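Projects > Rustatis > Reporting > Period 3

Rustatis handling cell: progress report, work package on setup and maintenance

Prepared by Tamsin Hinds for Shirin Shahbazi, programme office
Period covered: to the end of June
0 comments | 3 shares

1. Status

The hand-held gripper station at Serkness is in use and has been handed over from commissioning to routine care. Two of the open actions from the last report are closed (finger alignment, tabletop height). One remains open (cable routing) and is dealt with in section 3. Spending on the station is within the amount approved for the period and no change to the budget line is requested.

2. Fingers and alignment

The fingers were found to close slightly off centre when the station was first checked. The error was small on flat-sided cartons but showed up on rounded items, which turned in the grip as the second finger made contact. Nermin Yazıcı removed both fingers, cleaned the mounting faces and refitted them against a setting block. The screws were tightened in two passes with the jaw held closed.

Acceptance was by repeated closing on the setting block, with the gap checked by feeler gauge on each side. The limit was set at one leaf of difference between left and right. Both sides now fall inside it. The check takes a few minutes and has been added to the start-of-day sheet, to be done before 9 in the morning.
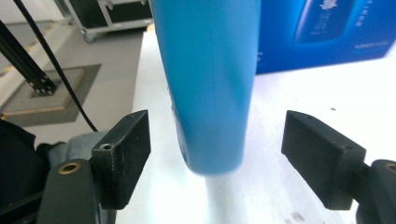

Fig. 1. Gripper fingers either side of a light-blue object, close to the tabletop.

Finger wear is being logged. The pads have a slightly rough face and pick up dust from cardboard packaging, so they are wiped at the start of each shift and again after any carton work. The supplier, Plonex, gives no service interval for the pads. We have set our own at 1000 closing cycles for inspection, to be revised when there is enough wear data to justify a longer figure. A spare pair is held in stock.

3. Cables

Most of the lost time in this period came from cables. Three stoppages were logged, all of them signal dropouts and all cleared by reseating a connector. Yannick Charpentier traced the first two to strain at the point where the cable leaves the hand unit - the cable was taking the load whenever the operator reached to the far side of the table. The third was at the other end of the run and has not been fully explained.

Changes made so far:

Slack is now left at the hand unit before the cable drops to the floor.
Connectors are marked on both halves, so that a part-seated plug can be spotted without pulling it.
Cables not needed for a session are to be bundled and put away before work starts.

The last of these is not yet followed every time. The floor runs are still too many and too long, and a fixed overhead route has been priced. Tülin Gökçe has the quotation from the Kurtuluş workshop and will bring it to the next review. Until then the floor runs are inspected weekly for crushed sections and damaged jackets. 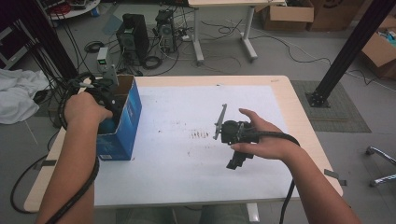
Can the hand unit stay connected while its cable is being rerouted?
It should be unplugged first. A connector moved under load can lift on one side and still look seated, and the fault may only appear later in the session. Power down, unplug, reroute, reconnect, then repeat the closing check in section 2.

4. Work surface

The table is covered with a replaceable white sheet. Marks on the sheet are noted on the day sheet and the sheet is changed when they start to interfere with work. Some 11 sheets remain in stock, enough for the next period at the present rate of use.

5. Risks

Unexplained dropout (third stoppage): open, medium. A spare cable will be substituted if it recurs.
Pad supply: low. Plonex has confirmed that the part is still made.
Trained staff: medium. Only Nermin Yazıcı and Yannick Charpentier are signed off to refit the fingers. One more person is to be trained.

6. Next period

Decision on the overhead cable route. First pad inspection at the interval given above. Written refit procedure, with torque values, to be issued by Nermin Yazıcı and checked by someone who has not done the job before.

Related items
Rustatis: report for period 2
Serkness station: start-of-day sheet, revised
Stoppage log and fault codes
Spares list, hand units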